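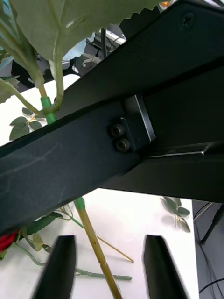

Contacts missing after syncing Mimetti to Fimero with Jallo: which ones didn't make it?

Hi all! I moved our shop's support inbox over to Fimero in June and I'm so happy with it that I've been boring my whole family about it. The one thing I can't get straight is the contact sync. Our shop runs on Mimetti, and we use the Jallo connector to push customer records across so that when somebody writes in, their orders show up next to the conversation. That part is wonderful, by the way. We get a lot of messages where the customer can only describe what they're looking at — a black bracket where two metal beams meet, say, with two hex socket screws one above the other — and having the order right there in the sidebar means I can answer without asking them to go and hunt for an order number first. I'd never go back!

So here's my puzzle. Mimetti says I have 1,586 customers. Fimero says I have 1,582 contacts. Jallo says the sync finished, green check mark, no errors, nothing in the log that looks like a complaint. I've run it again twice and the numbers don't move.

I know four contacts isn't the end of the world, but I'd like to know who they are before I turn on the automatic order updates. If one of those four people writes in and I treat them like a stranger when they've been buying from us for years, I'll feel terrible.

What I've tried so far:

Ran the full sync again (the full one, not the quick refresh).
Logged out and back in, both sides.
Checked the spam and blocked lists in Fimero, which are both empty.
Looked through the Jallo log for the word "skipped" and found nothing.
Scrolled through the contact list by eye until I went cross-eyed.

We're on the middle plan if that matters, and I have admin rights on everything. I don't write code but I'm comfortable in a spreadsheet. Is there a way to compare the two lists? And is it safe to leave the sync running while I look?

Thanks so much, this forum has already saved me more than once.

Posted by brackets_and_bolts

inboxfan22

Welcome to Fimero! You're going to love it even more once you set up saved replies.

Did you try clearing your browser cache? I had a number at the top of my contacts page that wouldn't change and that fixed it for me. Also you could remove Jallo and install it again. I think the new version is better with big lists. If that doesn't work maybe write to support, they got back to me the same afternoon and were super nice.

Oh, and make sure you don't have a filter switched on! I did that once with a tag filter and thought I had lost everybody. There's a tiny x next to the filter name and it is very easy to miss.

Good luck!!

Comment from brackets_and_bolts: Thank you! No filter on, I checked, but I've cleared the cache and it still says 1,582. I'm a little nervous about removing Jallo in case it takes the order history with it. Has anyone done that on a live shop? 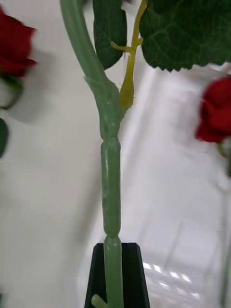 Gordon Leclerc

Please don't remove Jallo yet! It won't delete your contacts, but it does drop the link between each contact and its orders, and you'd be waiting on a full rebuild before the sidebar fills in again. There's a much gentler way to do this, and I'm pretty sure your four people are all safe and sound inside Fimero already.

What I think you're seeing is merging. Mimetti lets two customer records exist with the same email address as long as something about the spelling is different, and a capital letter is enough. So Pat@ and pat@ are two customers over there. Fimero treats them as one person. When Jallo sends across the second record, Fimero recognizes the address, adds the new details to the contact it already has, and reports back that all went well. That explains your green check mark and your empty log. From Jallo's side nothing was skipped.

The nice thing is that you can prove it with a spreadsheet in a few minutes. I did the same for the Dufour shop when we moved, and it was oddly satisfying.

First, in Mimetti, go to Customers, then Export, and choose the plain file with all fields. Do the same in Fimero under Contacts, then More, then Export. Save both and leave the originals alone. Work in copies.

Open the Mimetti copy and find the email column. Add an empty column next to it and fill it with the lowercase version of each address. Your spreadsheet has a function for this, usually called LOWER. While you're there, wrap TRIM around it too, so that any stray spaces before or after the address get removed. Spaces are sneaky little things and they come in whenever somebody pastes an address from a message.

Sort the whole sheet by the new column. Be sure you have the entire sheet selected when you sort, or the names will come loose from the addresses and you'll have a very bad evening.

Now look for repeats. You can use conditional formatting to color the duplicates, which is the way I like best, because they light up and you can just scroll. If merging is the only thing going on, you should find four extra rows.

Then search for each of those addresses in Fimero. Open the contact and look at the bottom of the details panel for a line that says Linked records. A merged contact will have two listed there. If you click on either one, it opens the matching customer in Mimetti.

If you find fewer than four repeats, put the two lists side by side and match the lowercase Mimetti addresses against the Fimero ones. Anything on the left with no partner on the right is a contact that didn't come through, and then we have a different problem. Come back and tell us!

As for your other question, yes, you can leave the sync running. Jallo checks for changes every 60 minutes and it only ever adds or updates. It won't undo anything you're looking at. The one moment I'd pause it is if you decide to tidy up the doubles in Mimetti. Go to the Jallo settings, press Pause, do your cleanup, then press Resume and let it run once before you turn on order updates. If you merge customers in Mimetti while a sync is halfway through, you can end up with a link that points at a record that's gone, and those do have to be fixed by hand.

You don't have to tidy up at all, though. Fimero shows the orders from both records in one list, in date order, and customers never see any of this.

Comment from brackets_and_bolts: Gordon, this is fantastic. I found three of them straight away, all capital letters! Two had clearly signed up once on a phone and once on a computer. But there are only three. I've matched the lists as you said and there's one row on the Mimetti side with no email address in it whatsoever. Just a name and a phone number. Could that be my fourth?

Comment from Gordon Leclerc: Hooray! And yes, I'd bet on it. I forgot about those, we never took phone orders. Somebody who knows that side better may want to jump in.

tillandtote

Jumping in! We take loads of phone orders so I know this one well.

A Mimetti customer with no email is left out of the Jallo sync by default. It isn't logged as skipped since it never gets picked up in the first place (I wish it were, I've put in a request for that, please go and vote for it). You can change it, though. In Jallo, open Settings, then Matching, and you'll see a menu that says Match contacts by. Change it from Email only to Email, then phone. Save, then run a full sync. The quick refresh won't do it.

Before you do, check how the phone number is written in Mimetti. It has to have the country code in front. Ours had a mix of every style you can think of, with dots and dashes and brackets, and the ones without the code came across as contacts with a name and nothing else. Jallo ignores the dots and dashes fine. It's only the missing code that trips it up.

One more thing to watch for if you have households. Two people sharing a landline will be merged the same way your capital letter people were. We had 7 of those. You can split them again from the contact page under More, then Unlink record, and Fimero remembers your choice so the next sync leaves them alone. Love that feature.

If it's really only one person you could also just type them into Fimero by hand and add the link yourself with the Link record button. Takes no time. I'd still change the setting if you ever expect to take another order over the phone.

Comment from brackets_and_bolts: That was it! I added the country code, changed the setting and ran the full sync, and Fimero went up by one. He's there with his orders and everything. So that's three merged and one on the phone, and every customer is where they should be. I've left the doubles alone in Mimetti for now as Gordon said it does no harm. Order updates are going on tonight and I can't wait. Thank you, thank you!

Comment from inboxfan22: Ooh I just checked mine and I have two with no email. Changing that setting now. Glad you didn't uninstall it, sorry about that!

Comment from tillandtote: If you do turn on order updates, send yourself a test order first and look at the subject line. Ours had the shop name in it twice until we edited the template. It's in Fimero under Automations, then Messages, and it's the second field down.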